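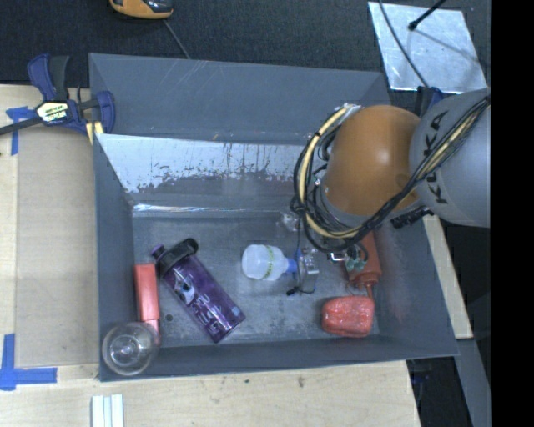
Hi all,

Genalyn Cruzado wrote:

> Before we vote the bin-picking checklist into the Tellow guide, can somebody tell me why we need a rule on see-through items at all? At Jarero we just test with whatever is in the drawer. Also, rule 6 (clamp the bin) seems fussy to me. Our bins are heavy and they stay put.

Fair questions, and I'll take the second one first because I have strong feelings about it! Yes, heavy bins stay put, right up until the arm leans on a wall. Ours at Cuvitz crept 4 mm over a long afternoon and we spent ages blaming the calibration (I even re-did the hand-eye twice, ugh). So please keep the clamp, and keep the tape corners on the table too. They cost next to nothing, and you can see at a glance if something has moved.

Now the see-through stuff. If everybody fills the bin from their own drawer, our pick rates don't mean a thing next to each other. I'd like every test load to have at least one clear cup, one tinted bottle and one shiny package in with the plain boxes. Squeeze bottles too, please, the nozzles are a great way to find out how good your grasp planner really is. Shabnam Bangash wanted 700 picks per load before anyone reports a number and I'm fine with that, though I could live with fewer if we write down every failed try, including the embarrassing ones.

One thing I'd add to the draft: a line on cables. Anything looped along the arm should be tied down and checked at full reach inside the bin, all 4 corners, at slow speed, before the first run of the day. The Buenaventura folks do this already and it takes them 5 minutes.

Can we leave rule 6 as written and argue about the pick count in November? I'll send new wording for the cable bit tonight if no one gets to it before me.

Cheers from Cuvitz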